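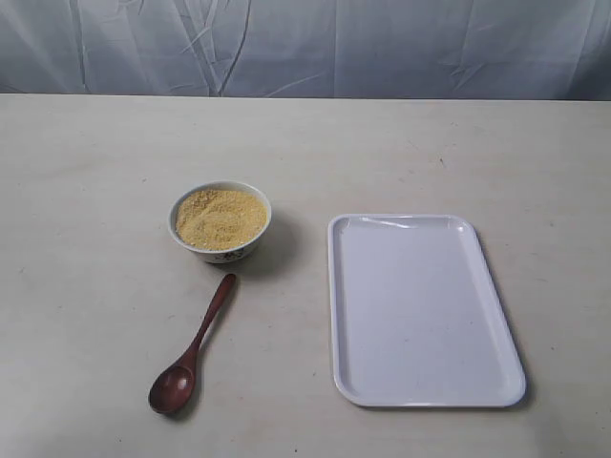 Millet, then polenta, then millet again

Feb 6, 2026

I have been on a yellow grain kick since Christmas and I'm not remotely tired of it! It started with a bag of millet from the wholefood shop in Fostcombe, bought on a whim while I was after lentils, and it has more or less pushed rice out of my kitchen. The polenta came a week later because the two jars looked so nice side by side on the shelf (a terrible reason to buy food, but there we are).

If you've only met millet in a bird feeder, please give it a go. Cooked well it's fluffy and a bit nutty, and it soaks up whatever you put near it. The trick is to toast it first. Dry pan, medium heat, keep it moving for 5 minutes until the kitchen smells of popcorn. Then in with the water, lid on, heat right down, and leave it alone. I used to lift the lid every two minutes to check and ended up with something halfway to porridge. Very tasty porridge, mind you, and I ate it with plum jam.

For one hungry person I use 70 grams dry, which looks like nothing at all in the scales and then fills the pan. Rinse it well before toasting, in the finest sieve you own. My old sieve let half of it down the plughole, so I got a new one at Hornard in Vambridge, and while I was there I fell for a wooden spoon as well. I know, I know, I have a whole pot of spoons! But I do love a wooden one for this kind of cooking, especially polenta, where you stand and stir for 30 minutes and want something that feels good in the hand and doesn't scrape horribly on the pan.

The small white bowls get used for everything now. I like to measure my grains into one before I start, put the spoon next to it and clear the rest of the table, and suddenly I feel like a person who has her life in order. A little round bowl with a bit of dark pattern on the side is plenty of decoration for me. Yellow grain against white china cheers me up every single time, even in this weather.

Next on the list is millet with roasted squash and far too much sage, and after that I want to try a proper cornmeal cake. I've made it 3 times already and it has sunk 3 times, so if you have a recipe that stays up, do leave it in the comments. I'm hoping to have it sorted by March, when my sister's lot come to stay and will expect pudding.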